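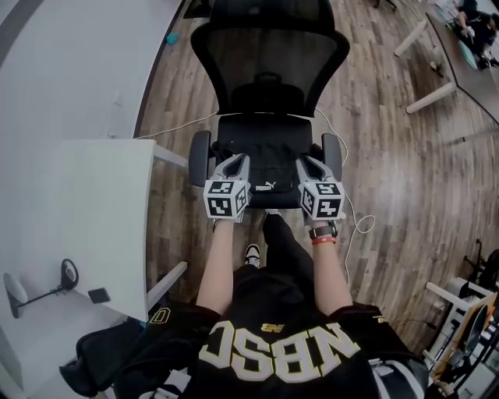
*Black office chair, wood floor*

**Farnano season 2 finale (spoilers)**

**hitar_fan17:** Pukier letting the smuggler walk made no sense to me. He spent all of March chasing her.

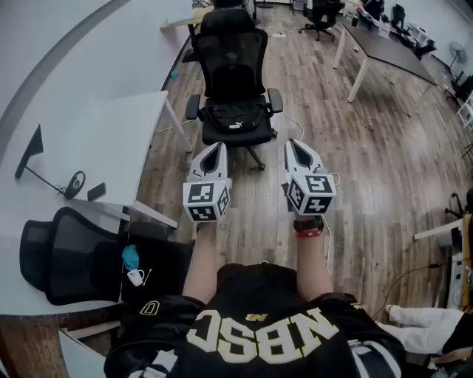
Shirima TV Club | Crime Dramas board

**lowkeymo:** It made sense if you remember the ferry episode. She had the ledger and he owed her for it.

**hitar_fan17:** He paid that back when he lied to the inspector. I rewatched it 18 October 2025 to check.

**dial192:** Agree with hitar. The writers needed her free for next season. The ferry scene is good, but it doesn't carry a whole finale.

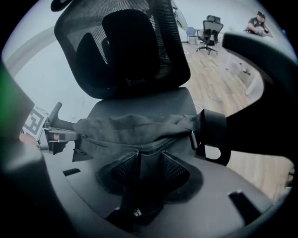 Also, the hotel shootout ran nearly 17 minutes and we still don't know who hired the driver.

**lowkeymo:** The driver works for the bank. It's on the phone bill in the pilot.

**dial192:** That was a different bank.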